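Dish rack inside the sink: anyone else live like this?

Kitchens & Cleaning > Washing Up

farnov_kettle wrote:
Posted Aug 12, 2023

OK so I need a verdict. We have a double sink and I keep the drying rack down in the smaller bowl, full time. My sister says I've thrown away half a sink. I say I've gained a whole counter! Before this we had one of those two-story Umari racks next to the stove and it dripped on everything – the toaster, the mail, me.

The dishwasher does plates and glasses. Pans I wash by hand, so the rack is mostly for pans plus whatever didn't make the last load. Am I wrong?

slowrinse wrote:

Not wrong. Been doing it for 12 years, two apartments and a house. The only thing I'd change is the rack, mine is coated wire and the feet have gone rusty.

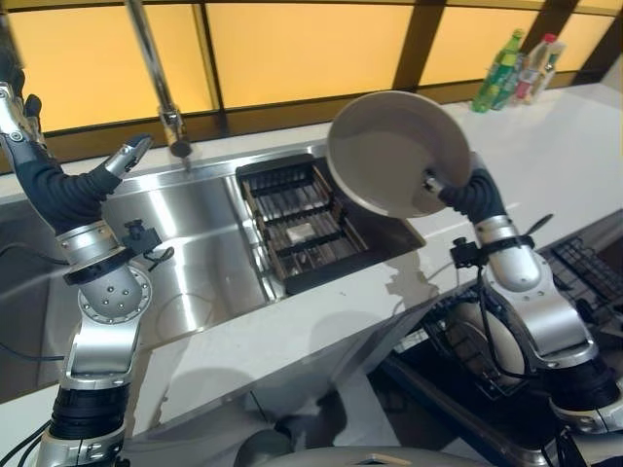
Pans are the real test for any rack down in a sink. Cups and bowls will sit anywhere, but a frying pan wants to lean, and in a small bowl it leans on whatever you put in before it. A round one like that light gray one with the dark handle I'd stand on its rim at the back, handle toward the wall, and I'd do it last. The slats on that dark rack look like they'd hold an edge OK. I'd get the bottles in the back corner a bit farther off though, I'm forever knocking mine in when I swing a pan around.

Vincze_fan wrote:

Gonna disagree with both of you. A rack in the sink sits over the drain, and whatever goes down the drain comes back up as smell. Also where do you drain pasta? Where do you dump the coffee? You end up doing it all in the big bowl on top of the dirty stuff. I had a Vincze rack in the sink for one October and gave it to my neighbor.

farnov_kettle wrote:

Pasta goes in the big bowl, which is empty because I wash as I go (mostly) (sometimes). And it doesn't smell! I lift the rack out every five days or so and scrub under it.

slowrinse wrote:

Every five days is good going. I'm more of a "when I notice" person.

tub_and_tray wrote:

Coming at this from the dishwasher side. If the machine is right by the sink, the rack in the bowl makes a lot of sense, you stand in one spot and sort. Greasy stuff goes one way, hand wash goes the other and you never cross the floor dripping. At our last place in Flarkstead the dishwasher was on the opposite wall and I swear I mopped more than I cooked.
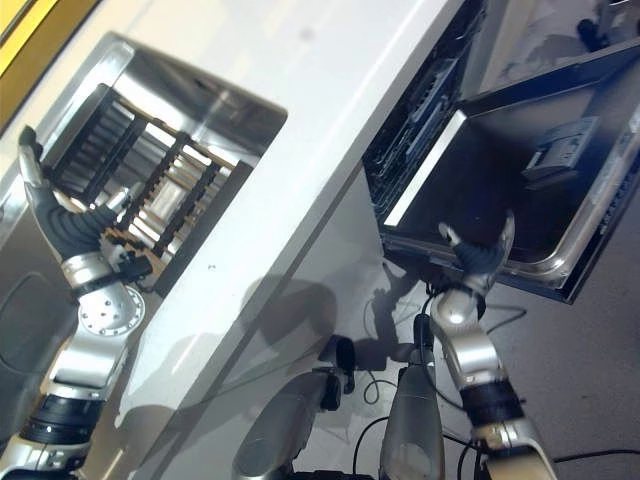

The one thing I'd say is don't leave the door down the whole time you're sorting. I've banged the same shin on ours more times than I want to admit, and the dog thinks an open door is a buffet.

Vincze_fan wrote:

Fine, standing in one spot is nice, I'll give you that. Still say a fold-up mat on the counter does the same job and goes in a drawer after.

farnov_kettle wrote:

Mats get slimy though?? I had one that I'm pretty sure was alive.

Vincze_fan wrote:

You have to hang it up! Over the oven handle, overnight.

tub_and_tray wrote:

Oven handle is for towels in our house and I am not reopening that argument.

farnov_kettle wrote:

Rack stays where it is for now. I'm going to try the pan-goes-last thing tonight and I'll show my sister this thread, minus the drain smell part.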